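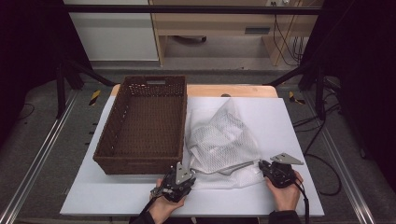

What do you do with a mesh cloth once the washing is done?

Give it a shake, fold it loosely and keep it in an open basket near the machine, so it's there when the next load of delicates comes along.

Welcome to the Larkgate page of our little household gallery, last updated 2026-04-02. Tiziana De Luca started it back in November with her linen cupboard in Tusley, and I'm afraid it has grown and grown ever since (434 pictures across all the pages, if you've got a pot of tea and a free afternoon!). Most of what you'll find has to do with baskets, netting, cloths and the small jobs that go along with them, and I've tried to keep my notes short, though friends will tell you I'm not very good at that.

A basket with a handle slot in the end is my favourite kind for a shelf. You hook your fingers in, slide it toward you, and there's no need to empty half the cupboard first. I like a darker weave as well -- it's kinder to a busy household than a pale one, and the colour sits nicely beside wood. 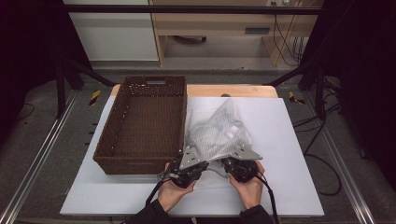 Plastic bags are another matter, and Lenni Kinnunen and I have gone back and forth on them for years. Lenni keeps every one, flattened and tucked away in a drawer at Wostham, and I will admit that a clear one is handy when you want to know what's inside without opening it. My own habit is to take netting out of plastic as soon as it comes home, let it breathe a bit, and save the bag for the recycling run. Whichever camp you're in, squeeze the air out gently and don't tug at the corners, as fine mesh catches on the least little thing. 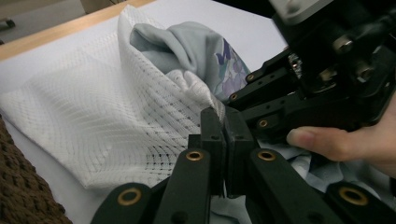

Folding the stuff is where patience comes in. Mesh has a mind of its own and springs back the moment you let go, so take hold of one small fold first, keep it pinched, and bring the rest over to meet it. Lenni's aunt used to roll hers, which works a treat for the long pieces, and Tiziana swears by thirds. I do whatever fits the basket on the day!

The Juntunen page is next, with 73 pictures of tea towels and one very long tablecloth. If you've got a favourite basket of your own, do send Tiziana a note and she'll find a spot for it.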